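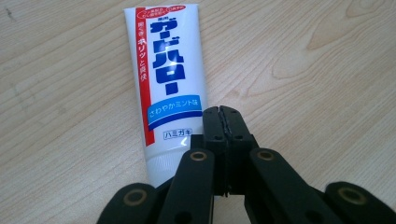

Photo: Lirham project, February progress report

Hi all, time for the February update on the toiletry packing work, and it's been a good month! We've now been through 36 of the 100 items on the Kovitz list, and most of the bathroom things are finished (soap took forever, don't ask). Toothpaste was this month's big one. We went with a Japanese tube, mint flavor, with nice bold lettering down the front, so it's easy to tell which way up it is. Tubes are fussy things to place, and I rewrote that page of the packing guide 2 times before I was happy with it.
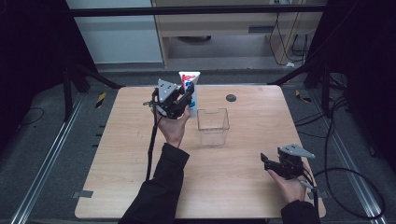
Containers are the part I'd like to spend more on next. The Işık order came in under budget, which leaves us enough for 9 more sizes, and I'd love your okay by Friday so I can get it in. I'm leaning toward more of the clear plastic ones, like the box on the table next to the toothpaste, as you can see the tabletop right through it and I want the same for whatever gets packed. The Plerneo trays are still on back order, so I've moved those items to March. Spending is otherwise on plan, and the receipts are in the shared folder.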